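Does "cold wash only" do anything for colored shirts, or is it a myth?
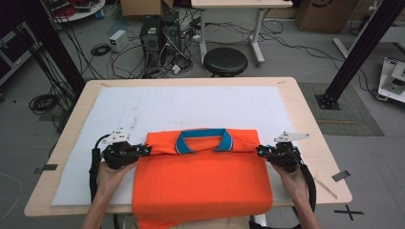 Bright polos with contrast collars: color bleeding and fading

Posted February 10, 2022 in Laundry & Clothing Care

I wash a lot of polo shirts, mostly strong colors with a collar in a different color. Orange with teal, navy with yellow, that kind of thing. Every label says cold wash and every relative I have says cold wash. I'm not convinced. I've been doing them at 80 degrees (Fahrenheit, so warm-ish) since November and they look the same to me as the ones I used to do cold.

The other thing is the color catcher sheets. I bought a box of the Vemus ones and the sheet comes out a bit gray every time, which the box says is "proof it works." It's proof that a white sheet went through dirty water, as far as I can tell. Has anyone tested any of this without selling something?

Also vinegar. Please don't just say vinegar.

fadedpolo

3 replies

gritandlint

Eighty isn't hot. A lot of machines call that cold, or near enough, so you haven't really tested anything yet. My old Hemmin had a "cold" setting that came out at 80 in summer going by a kitchen thermometer, and the "warm" was 102. If you want to know whether temperature matters, run one shirt at 102 and its twin at 80 for a couple of months and put them next to each other in daylight. Don't compare with how you remember the cold ones. You won't remember.

My own opinion is that temperature gets too much credit. What ruins polos is rubbing. Pique knit has all those little raised bits, and they scuff in the drum and go pale, and people call it fading. Turn them inside out, button the placket, don't wash them with jeans or towels. Use a shorter cycle. I do all that and couldn't tell you which part of it helps most, but the shirts I stopped tumble drying have held up far better than the ones I didn't.

Bleeding is a separate problem. If a collar is going to run into the body it usually does so in the first few washes, and often when the shirt has been left sitting damp in the machine. Take a wet white cloth and press it on the inside of the collar for a few minutes. If color comes off, wash that shirt alone in cold water and get it out the moment the cycle stops. If nothing comes off, I wouldn't worry about it.

As for the sheets, put one in with a load of nothing but old whites and see what color it comes out. Mine was gray too. I'm not saying they never catch dye, only that a gray sheet doesn't tell you much.

Erkia fan

vinegar in the rinse, half a cup, always worked for me. sets the dye

seamripper_2

I'd be careful with the answer above. Vinegar does not set the dye in a cotton shirt you bought in a store. Acid is used for dyeing wool and silk, and I think that's where the story comes from. Salt is the same sort of tale. Some washer manuals also warn against vinegar because of the rubber seals, so check yours.

I mostly agree with gritandlint, but I'd add detergent. Plenty of powders have oxygen bleach in them, even the ones with a cheerful rainbow on the front. Read the ingredients. I switched to a plain liquid from Fleltley that has no bleach and no brighteners, and my reds seem to last longer, although I changed the spin speed from 1000 to something gentler in the same month, so take that for what it's worth.

One more thing on collars. If the shirt is polyester or a blend, it may hardly bleed at all at the temperatures you're using, and then all this cold wash business is about saving power and avoiding shrinkage. What does the fiber label say? You gave us the colors and not the fabric.

Comment from fadedpolo

Half are cotton and the rest are a blend, I checked. I'll try the two shirts thing at 80 and 102. Not doing the vinegar.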